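Mumalari Household Surfaces

README, release 2

Contents

Mumalari is a set of 3328 still images of domestic work surfaces: kitchen counters, desks, shelf boards, ironing tables and windowsills. It was put together for work on surface color and shading at close range. Each still has one row in surfaces.csv and one line of caption text in captions.txt.

The stills come from 27 homes in Hatley and Nogueira. Volkan Akbulut and Oda Lie handled the visits. Lawal Anozie wrote the labeling guide, and Szymon Ziółkowski checked the labels against it.

Columns in surfaces.csv

still_id: running number, no gaps
home: code for the home, 1 to 27
tone: white, pale, mid, dark or mixed
cover: share of the still taken up by the surface, in steps of 10 percent
items: free text, things standing or lying on the surface
note: free text, may be blank

Tone is judged by eye on the largest evenly lit part of the surface. Shadows and bright spots are left out of the judgment. A surface that falls between white and light gray is entered as pale. Material is not labeled, as two labelers agreed on it too seldom in the trial round.

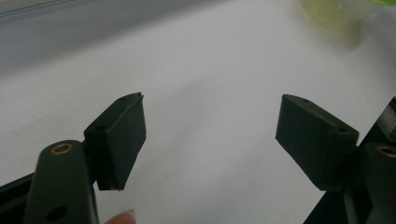 Tone: pale. Broad white-gray surface, open between the two black pads.

Cover is estimated on the whole still, including the corners. Where a surface meets a wall of the same tone and no edge can be made out, the lower value is entered and "edge unclear" goes in the note column.

Splits

Stills are split by home. Homes 1 to 18 are for training and the rest for testing. The two parts share no homes.

Known problems

Kitchens are overrepresented. Dark surfaces are scarce in the test part. In home 14 the items column was filled in from memory for 60 stills and should not be used for counting.

Changes

Release 2 went out in August. The tone value "gray" was merged into "pale" and "mid". Cover values were redone for home 9.

Corrections go to Vlastimil Slanina at Golano, with the still_id in the subject line.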